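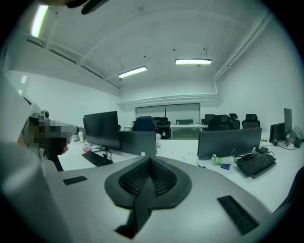
The Quiet Argument Over the Open Office

Steinar Oddsson has moved desks eleven times in nine years, and he has kept a notebook of it. The entries are short. "By printer. Bad." "Under vent, own cardigan." "Good until the phones came." He works for Lendamwood, a furniture importer that gave up its warren of small rooms a few years ago and put everybody into one white room under one white ceiling. The invitation to the reopening used the word "collaboration" four times. Oddsson stapled it inside the back cover of the notebook.

I went to see the place because I had been told it was a success. People who sell office layouts say that a lot, and they usually have a chart. The chart I was shown came from Drustent, the firm that planned the refit, and it said that staff had logged 3,137 "spontaneous interactions" in the first quarter. I asked what counted as one. After two emails and a phone call, the answer was that two badges had been within arm's reach of each other for more than a few seconds. By that measure the line for the microwave is the most creative spot in the building.

White is the default for rooms like this, and the reasons given for it never quite hold up. It is said to make a space feel larger, and maybe it does, for a week. It also bounces light into places you don't want it, including the screen you are trying to read. Ceiling lights get picked off a catalog page for evenness, and evenness is what you get: the same cool light at nine in the morning as at four in the afternoon, in February and in June. Rowena Agbayani keeps the books at Lendamwood and wears a green sun visor, the kind you see on card dealers. She bought it as a joke and now owns three.

"They asked us what we wanted," she told me. "There was a form. I wrote down 'a lamp.' We got a survey about the form."

Lamps, as it happens, were forbidden for the first year. The planners wanted clear surfaces, and a desk lamp was classed as a personal item along with plants, photographs and, for reasons I could not get anyone to explain, coasters. The rule fell apart in stages. First a single fern. Then a row of them along the window side, then a radio, and by the following May there were lamps on a good third of the desks and the overhead lights in that part of the room were being left off until lunch. Drustent's follow-up report calls this "user-led zoning." I would call it people bringing in lamps.

To be fair to the other side, and I am trying, the old rooms were no paradise. Sivaprasad Thampi spent six years in one of them with a window that faced a wall. He likes the big room. He likes being able to see whether somebody is in before he walks over, and he thinks those of us who sneer at open offices have forgotten how gloomy a corridor can be. He has a point. He also, I noticed, has the corner desk.

Noise is where the sales talk gets thinnest. Hard walls and a hard ceiling throw sound around, and most of what gets sold as a cure is felt. Prurkico makes a hanging felt panel that costs $330, and its brochure promises "acoustic calm." Lendamwood bought a set. I stood beneath one while a man thirty feet away described his knee surgery to someone on the phone, and I can tell you which knee. Perhaps a lot more panels would do it. The brochure certainly thinks so.

Mitsuko Hoshino, who plans interiors for small companies and has no contract with anyone in this story, was less rude about it than I was. Her view is that most offices spend the money in the wrong order. They pay for the ceiling and the floor, run short, and then buy cheap chairs. She would start with the desk: its depth, how far it stands from the next one, what your eyes land on when you look up. She had me sit at one and then pull it a foot back from the aisle. It was better. It cost nothing, and I doubt it will end up on a chart.

Her other advice is to switch on half the ceiling lights and see who complains. At one client, a mapmaking outfit called Ondrejka with 68 people on a single floor, two did. They were given lamps.

Oddsson's twelfth move is coming up. The company is taking over the space next door, which will mean another white room and another invitation, and he has already been to look at it with a tape measure. He wants the side away from the entrance, with his back to something solid. He wrote it on the form.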